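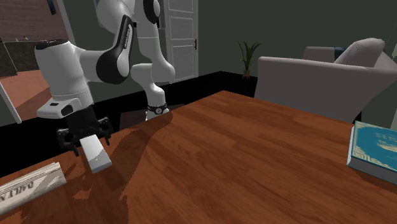
Prasdale Allotment and Gardens Society
Minutes of the meeting held on July 17, 2025

1. Apologies
Apologies were received from three plot holders and from the parish council representative.

2. Minutes of the last meeting
Agreed as a correct record and signed, with one correction: item 6 should read "lower gate", not "lower path".

3. Matters arising
The padlock on the lower gate has been changed. Members who have not collected a new key should ask at the shed. Old keys no longer fit and can be thrown away.

The blocked ditch behind the Cilico Lane plots has not been cleared. The secretary will write to the council again.

4. Water
The chairman reported that the standpipe by the top plots is dripping at the joint. A quote has been received from Rajput Plumbing for £80 to replace the tap and washer. Agreed to accept.

There was a long discussion about hosepipes. Several members said hoses were being left running while plots were unattended. Others felt that a full ban would be hard on those with bad backs. It was agreed that hoses may be used before 9am and after 6pm, and must be held by hand. A notice will go on the board.

5. Money
The current account stands at a little under last year's figure. The insurance has been paid. A grant of up to £1,000 may be available from the Wadivance Community Fund towards new fencing. Applications close in February. The secretary will get the form.

6. Vacant plots
Plots 11 and 23b are vacant. Both will be offered to the waiting list as they stand. The rubble on 23b was raised again and the last tenant will be asked to remove it.

7. Summer show
Classes are the same as last year, with the addition of chillies. The hall is booked. Entry forms to be in by the Thursday post was felt to be confusing, so forms will be taken at the door until 10am. Trestle tables are to be borrowed from the school.

8. Any other business
Bonfires: a neighbour has complained about smoke. Members are reminded that fires are allowed from October only.

Manure: the next load will be left by the car park. Two barrows per plot, please.

The meeting closed at 8.50pm.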